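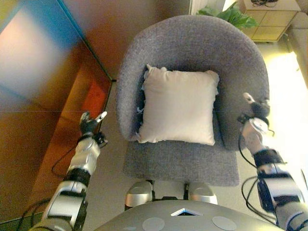
Grant Updates / Furniture and Interiors

Moura residents' lounge: progress to the end of August

By Odair Camargo
2 min read

The grant to Moura covers new seating and soft furnishings for the ground floor lounge. Work on the seating is nearly complete. The cushions are behind, and the reasons are set out further down.

Seating

Lidov delivered 10 tub armchairs in the speckled gray fabric we agreed on in the spring. The rounded back runs straight into the arms, so residents have support on both sides when they lower themselves down. Cleiton Araújo went over each chair when it arrived and turned back one with a loose foot. Lidov replaced it at no charge.

We looked at a plain gray as well. Residents who tried both samples preferred the heathered one, and the staff expect it to hide small marks between cleanings.

Cushions

Each chair gets one square cushion in a pale cream cover, set upright against the back. Elow is making the covers and has supplied four so far. The corners on these pucker slightly. Elow has been asked to trim the seam allowance on the remaining covers – we will keep the first ones as they are.

The light blue scraps used for color matching still have to be cleared from the chairs. One is showing some frayed bits down the side of the cushion, between it and the backrest. Cleiton will go through all the seats before the lounge opens.

Spending

The cushion line was set at $600. We have spent $160 of it, all on the first covers and their filling. The balance is committed to Elow and will be paid on delivery. No change to the overall budget is requested.

Still to do

Brilutell has the order for the reading lamps and has not confirmed a delivery date. We would like to place the chairs once the lamps are in, as the outlets decide where people can sit and read. If the lamps slip again we will open the lounge without them and use the ceiling lights.

A list of final chair positions will follow with the next report, along with the invoices from Lidov and Elow.

Filed under: seating, shared rooms, grant reports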